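Bunel Play Vegetables, set of four

Item 3870
Carrot, corn, chilli, eggplant
In stock – ships from our Ballarat shed

I've been selling pretend food for 17 years and I still get a bit excited when a good vegetable turns up. These ones are lovely and soft, they're properly bright, and they look like what they're meant to be (you'd be surprised how many toy eggplants I've sent back to suppliers over the years!). The carrot is orange and yellow with a leafy green top, the corn is still tucked up in its husk, the chilli is long and red with a bit of a curve, and the eggplant is plump and a really deep purple. My favourite is the corn, but the chilli is the one that goes missing at our place, usually down the side of the couch.
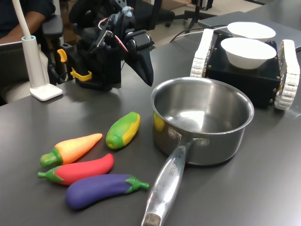
People ask me all the time what to serve them up in. I'm a big believer in real pots for play kitchens – a small stainless saucepan from the op shop will outlast any plastic one, and kids love the noise. Check the rivets on the handle before you hand it over and you're right to go. If you'd like a matching toy set instead, the Zilanent pans are on the cookware page, and the Gremetti mixing bowls are back in November.

Cleaning is easy. Warm water, a drop of dish soap, a wipe with a soft cloth and leave them on a tea towel overnight. Please don't put them in the dishwasher. I did it with my own set and the colours were fine, but the chilli came out a very odd shape.

We suggest them for ages 4 and up. They're not chew toys, so if you've got a bub in the house who's still tasting everything, have a look at the Ahn cloth veggies first.

You get one of each vegetable in a drawstring bag. The saucepan isn't included, sorry! Childcare centres and kinders can order packs of 8 sets at the trade price, just pop a note in the comments box at checkout and I'll fix up the invoice before I send it.

Page updated 19 April 2021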